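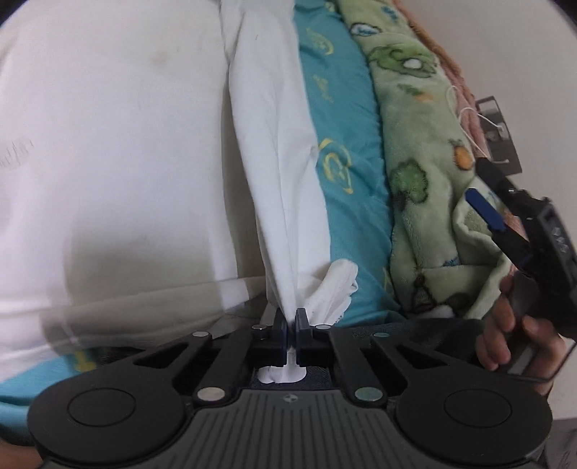 Upendo Kioko asks if a 400 thread count sheet is worth paying extra for, when the cheap ones at the same store feel fine through the plastic.

Erick Mbwambo
5 April 2022
4 min read

We use cookies to remember your settings. Accept all / Manage

Short answer is no. Longer answer follows, one post at a time.

Thread count is the number of threads in a square inch of cloth, counting both directions. That's all it is. It says nothing about what the threads are made of or how long the fibers were before they were spun.

The fibers matter more. Long cotton fibers make a smoother yarn with fewer loose ends. Short ones work their way out in the wash and turn into pills, mostly down by your feet.

Some makers twist two or three thin yarns together and count each one. So a sheet sold at a very high number can be the same cloth as one sold at a third of it. If the package says "multi-ply" in the small print, this is usually what they did.

I've bought sheets for my own house and for the upstairs rental since 2013, and the set that has lasted longest is a plain percale from Clodden. I never found out the thread count. The tag washed out years ago.

Percale is one over, one under. It feels crisp and a little dry, and it wrinkles. Sateen floats several threads over one, so it's smoother and heavier and it snags sooner. If you sleep hot, get percale.

I had two sateen sets from Rirkora. Very nice for the first winter. By the second February the fitted sheets had a worn patch in the middle you could see a lamp through.

Someone asked about linen. I like it. It costs a lot and my wife says it scratches, so we have one linen pillowcase and it's mine.

Fitted sheets fail at the corners before anywhere else, and the usual problem is depth. Measure your mattress with the topper on it. Mine is 13 inches and a "standard" pocket pops off every night.

Elastic all the way around is better than elastic only at the corners. You can't tell which you're getting from the front of the package. Turn it over, or open the bag if the store lets you.

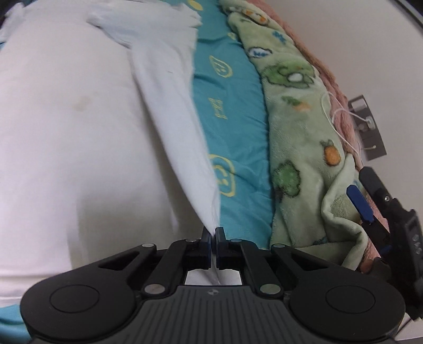
White or colored? I buy white. If one pillowcase gets ruined I can replace it and it will come close to matching. With a color you're stuck, the dye lots change and the old ones have faded anyway.

White does go gray. Most of the gray on ours was detergent that never rinsed out. I was filling the cap to the top line. I now use two tablespoons of Rolto for a full load and the sheets came back some over a few washes.

Not all the way back. I'm not going to claim that. The oldest ones are still the color of dishwater along the hem.

Skip the fabric softener on sheets and towels. It leaves a coating. Towels stop soaking up water and percale loses the crispness you paid for.

Bleach: I use it maybe twice a year. It weakens cotton, and on sweat stains it can turn the yellow darker. Oxygen powder and a long warm soak does better. Leave it overnight if you have a tub you don't need.

Sheets ball up in the dryer – the fitted one swallows everything else and the middle stays damp. Stop it halfway, pull it all apart, start it again. I've tried the wool balls and the plastic things with arms. Same result with or without.

Question from a reply: how many sets per bed? Three if you rent the place out. Two if it's your own bed and you do laundry every week. I had 17 flat sheets in the hall closet at one point and was using four of them.

Where the extra ones went: the animal shelter took the flat sheets and wouldn't take the fitted. Ask first. One became drop cloths. One is over the tomatoes whenever there's a frost warning.

On price. I would put the money into the fitted sheet and pillowcases and go cheap on the flat. The flat one hardly wears. Most stores only sell the full set, which is annoying, but Yeoman sells open stock and you can buy the pieces one by one.

The Yeoman item I reorder is the white percale fitted, style 2701. It was out of stock when I looked this morning. They don't do it in twin XL.

Before you buy anything, check the return policy on washed sheets. You can't judge a sheet until it's been washed three or four times, because the finish they put on at the mill has to come out first. A store that only takes back unopened packages is asking you to guess.

One correction from a reply. I said percale "wrinkles" like that was settled. If you take it out of the dryer while it's still slightly damp and put it right on the bed, most of the wrinkles pull out under the mattress. I do it that way when I remember to.

@Upendo so: long staple cotton, single ply, percale, deep pockets. Ignore the big number on the front. If the cheap ones say all of that in the small print, buy the cheap ones.

I'll do blankets another time. I have opinions on electric ones.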